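Sport in Society, Section 3
Handout for the week on eligibility and national teams
Instructor: Yanti Ong

Welcome back, everyone! Last week we talked about how clubs find young athletes, and a good few of you stayed after class with questions about what happens when a player has ties to more than one country. I promised we'd give it a proper session, so please read these notes before we meet, and bring the Liew chapter with you if you can (the library has it on short loan, so do be kind and return it on time).

Let's start with a word that causes a lot of trouble: nationality. In everyday talk we use it to mean where somebody is from. In sport it usually has a narrower meaning, and the rules differ a good deal from one game to the next. Some governing bodies ask for a passport. Others will accept a parent or grandparent born in the country, or a certain number of years living there. A player can feel completely at home in a place and still have to wait, and another can qualify through a grandmother for a country she has only visited on vacation.

Keep three terms apart in your notes:

Citizenship: a legal tie between a person and a state.
Residency: time spent living in a place, counted according to the rules of the sport.
Eligibility: permission to be picked for a particular team, which may depend on either of the first two, or on both. 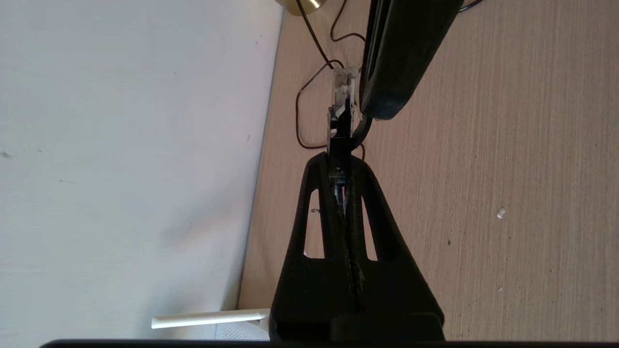 Now, people get quite heated about residency rules, and I have heard good arguments on both sides in this very classroom. Supporters say that someone who moved as a teenager, went to school in the new country and learned the game there ought to be able to play for it. Critics worry about wealthy teams shopping for finished talent and leaving smaller countries with thin squads. Liew spends a long time on this (pages 100 to 112, a bit dry in the middle, but stick with it!) and ends up leaning toward longer waiting periods. I lean the other way, and you are very welcome to disagree with both of us.

A related matter is switching. Suppose a player has appeared for one country as a junior and would like to represent another as an adult. Many sports allow it under certain conditions, some only once. When you read about a case, look for the date of the first senior appearance, as a lot tends to hang on it.

For discussion, choose a sport you know well and find its current eligibility rules. Write a page on who gains from them and who is left waiting. Papers are due May 23, 2021, in the box outside room 264.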